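Case Review Access Project: progress report to the Hubmann Fund
Reporting period ending September
Prepared by the project office, Trolevach Legal Aid

The grant pays for second reviews of misdemeanor convictions in Funar County where the defendant pleaded guilty without a lawyer in the room. At the end of the period we had opened 179 files. The proposal promised 266 by this point, and we don't expect to close that gap by year end, whatever the last quarterly summary suggested.

Most of the delay is at the clerk's office. Plea transcripts from the Zilleck courthouse take roughly 10 weeks to arrive, and some come with pages missing. The county says its new records system will fix this. We were told the same thing last year and would advise the Fund not to plan around it.

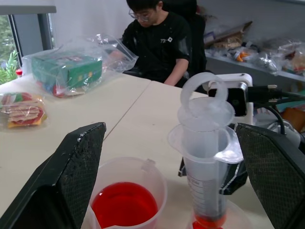 Of the files opened, most have had a first reading by a staff attorney. Four have gone back to court on a motion to withdraw the plea. One motion was granted, one was denied, and two are waiting for a hearing date. We are wary of reading much into that. The granted motion involved a signed waiver form in a language the defendant couldn't read, and few of our other files have a problem that plain.

The online intake form has brought in fewer people than the consultant predicted. Referrals still come mainly from the jail's reentry desk and from word of mouth. We have stopped paying for online ads and would like to move that money to transcript fees, if the Fund agrees. 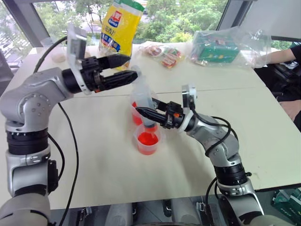 A clear bottle tilted mouth-down into a small plastic cup of red liquid.

Training for defense attorneys went ahead in the spring and was well attended. Whether it changed anything in court is another matter. The feedback forms were positive, as feedback forms tend to be, and we have no courtroom data to set beside them.
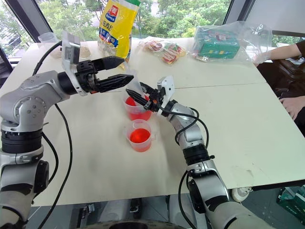
Lab evidence remains the weakest part of our reviews. Many of the drug and drunk driving pleas rest on a one-page lab summary, and our attorneys can't judge the work behind it. A red liquid in two clear measuring cups tells a lawyer nothing about what it is or how it was handled, and a summary sheet with a result and a signature isn't much better. We have asked the county lab for bench notes in every such file and so far have received them in very few.

For the next period we propose a lower target, to be set once the clerk gives us a written turnaround time. The budget table and the list of pending hearings will follow separately.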